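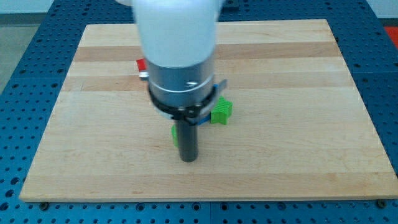
Two end tools, one arm: a talk with Callum Geddes

Callum Geddes tests end tools at the Bravside workshop in Flerstead. In March he began to compare a plain rod with the Wako two-finger gripper, both on the same arm.

"People ask me why I bother with the rod," he says. "It can only push. But for small blocks on a flat board, pushing is often enough."

Each tool did the same job 41 times: move a green star block to a marked place. The rod missed the place 3 times and the gripper 14 times. Geddes does not want to make too much of this. "The star is a bad shape for two fingers. With a cube I would expect another result."

Changing the tool was the slow part. The clamp at the wrist must be set straight, and the height of the tip must be checked again after every change. "If it is 2 millimeters too low, you scratch the wood. I did this on the first morning."

He also tried the Fedley controller, and found its push motion smoother at low speed. The next test will use cubes, with the same board and the same arm.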